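About Marnar

Marnar writes and checks working rules for robots that share a room with people. We are based in Dranddale and have been doing this for six years. There are 12 of us. Most of the staff came from shop floors, laundries and test labs, and a few came from software.

Our customers are companies that want to put two-armed robots into ordinary work such as sorting, folding and packing. Many of them have a machine before they have a written procedure. We help with the procedure. We do not build robots and we do not sell them, and we take no commission from anyone who does.

How we started

Kyriaki Vasilakis spent a long time as a safety inspector for packaging lines before she founded the company. Those lines had guards, light curtains and painted floors. When the first humanoid machines came to the sites she visited, the old checklists left large gaps. A fence drawn around a fixed arm says little about a machine that can be wheeled to another bench before lunch. She wrote a three-page sheet for one customer, who passed it on to another, and that sheet became the first edition of the Pedex rules.

Matvii Prokopenko joined in the second year and runs our bench work. Every rule in Pedex has been tried on real tasks before it goes to a customer, and the ones that operators could not follow at normal working speed were rewritten or dropped.

What the rules cover

Pedex now has 50 rules in six parts: the work surface, the reach area, cables and floor, grippers, people, and records. They sit alongside national and international safety standards and do not replace them. A customer still needs a proper risk assessment, and we will ask to see it on the first visit. 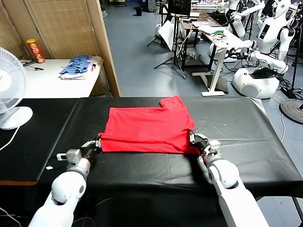

Part one, the work surface, is the shortest and the one customers ask about most. It requires a single covering over the whole bench, fixed so that it does not travel when an arm drags across it, and checked for creases at the start of each shift. A black plastic sheet suits a red T-shirt well, as the edge of the fabric is easy to pick out against it, but sheeting of that kind wrinkles and shines under overhead lights, so glare has to be looked at from the robot's own viewpoint and written down. The rule does not name a material. It says what the covering has to do, and the site chooses.

Part three deals with cables. Power and data leads are to be kept out of the swing of both arms, and anything crossing a walkway needs a cover or a different route. Matvii goes through this part in person on every site. Of all the parts, it is the one most likely to slip a month after we leave.

Part four covers grippers. Fingers are inspected before the first task of the day, the closing force is set for the item being handled, and a worn finger pad is changed the same day. For soft goods we ask that both grippers release and back away before a person touches the item.
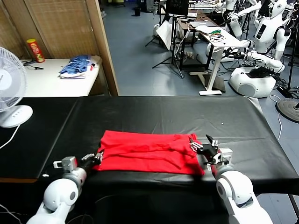 Can one operator look after more than one robot?
Under Pedex, each robot with its arms powered has one named operator, and that person has a stop button within reach. Robots that are parked with the arms powered down do not count toward this. The operator's name goes in the log at the start of the run and is changed when someone takes over.

How we work with customers

A standard review takes three visits. On the first we watch and take notes, and we do not ask anyone to change what they are doing. On the second we go through the rules with the people who run the machines. The third is the check itself, and the customer gets a written result within 12 working days.

We also keep a logging tool called Minja. It runs on a tablet and records who was in charge, what the robot was handling, and every stop with its cause. Customers can use their own system as long as it keeps the same items. Stops are not held against a site in our reviews – a log with no stops in it gets more questions from us than one with several.

The rules are revised each April. Comments from operators are read first, and the list of changes is sent to all current customers with the old wording next to the new.

Visiting and contact

Our bench room in Dranddale can be visited by appointment. Visitors get a short floor briefing at the door and stay with a member of staff. To book, or to ask for the current edition of Pedex, write to the office and say what kind of work your robots do.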